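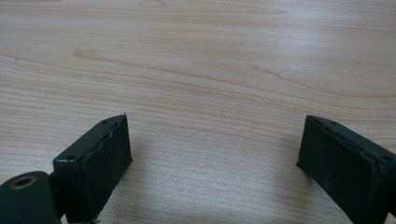
Filed under: Workshop log / Furniture / Surfaces

02/04/2026

Table for the Malline reading room, top surface. Continuing from the March pages, where I left off with the frame glued up and the top still in its paper.

Unwrapped the top this morning and cleared everything off it so I could look at it properly. It's pale, blond, close to maple in color. The grain runs lengthwise in fine wavy lines, wide and lazy in one part and packed much tighter in another, almost pinstriped. There's one faint oval where the figure closes on itself. I like the oval. Clotilde Delorme thinks people will take it for a cup ring and try to scrub it off, and she may be right, but I'm not turning the top over for that.

Light is the problem in here. With the overheads on, part of the surface washes out to a whitish gray and the grain half disappears. I was about to write it up as a patch of uneven color, then switched the overheads off and went over it with the hand lamp held low. Same color all the way across. So: no judging color under the ceiling lights. I wrote this down for the Paul bench last year too and then forgot it.

Went over the whole face with the lamp, lengthwise first and then across. Found one shallow dent near a corner, the kind you feel before you see. Damp cloth and the small iron, short touches, let it dry, looked again. It came up most of the way. Left it there. The veneer is thin and I don't want to start chasing it with paper.

Sanding. By hand only, with the cork block, along the grain. 200 grit, two passes, light. Vacuumed between passes and wiped with a dry cloth. The cloth was clean after the second wipe. Didn't go near the edges with the block; did those with folded paper and a finger behind it. If anyone picks this up after me, please keep the orbital off this top. We have one table in the back with a sanded-through corner and it has taught us enough.

Finish samples. Made these up on the offcut from the same sheet, four strips, masked off and labeled on the back in pencil.

Strip A: Zevell water-based, matte, straight from the can. Stays pale. Dries fast, a little chalky if you look along it. Raised the grain some and needed a rub down after the first coat.

Strip B: the same, thinned slightly. Goes on easier, less chalky, but I can see lap marks where I stopped and restarted. Might be me.

Strip C: hardwax oil. Feels the best of the four. Warms the color more than Malline asked for. The darker streaks come forward and the whole thing heads toward honey.

Strip D: bare, for comparison. Left half of it under a piece of card on the windowsill to see how much it yellows by itself.

Clotilde prefers C. I prefer A. The client's note says "keep it as light as it is now," which settles it for A unless the chalkiness gets worse with a second coat. Second coat on A and B went on after lunch. Will look tomorrow with the lamp, not the ceiling lights.

Water test on first coats (small puddle, paper towel under a glass, left it an hour): nothing on A, faint edge on B that went away once dry. C I'll leave until it has cured for the full time on the can. There's no sense testing it early and getting a ring that means nothing.

Edges. The long ones are fine. One short edge has a line of glue squeeze-out that I missed when the lipping went on. Took it off with the card scraper, bevel up, very slow. It will need a touch with the fine paper before finish or it'll show as a shiny line. Haven't done that yet.

Frame. Checked it for twist with the winding sticks. It was 2 mm out across the diagonal in March and I put a clamp on it overnight, which I had no great hopes for. It reads the same today. Going to shim one leg and be done with it. The room in Malline has an old floor anyway, so the feet have to be adjustable whatever we do here.

Fixings: buttons in slots, no screws straight through the rails, so the top can move. Clotilde has cut the buttons from the Prustik leftovers and they're in the tin by the vise. Two of them are short-grained and I snapped one by hand, so check each before using it. Spare stock is on the shelf over the saw.

Supplies: the box of 1000 small felt pads came. We needed a strip of them. They're under the stairs if anyone has chairs at home that scrape.

To do next:
— look at A and B under the lamp
— fine paper on the short edge
— tack cloth, then first coat on the underside
— ask Malline about the feet, black or plain
— blanket over the top at the end of the day, nothing set down on it, and that includes mugs

Underside gets the same number of coats as the face. I skipped that once on a smaller top and it cupped by spring.

We use cookies to remember your preferences and to count visits to this log. Accept all / Manage settings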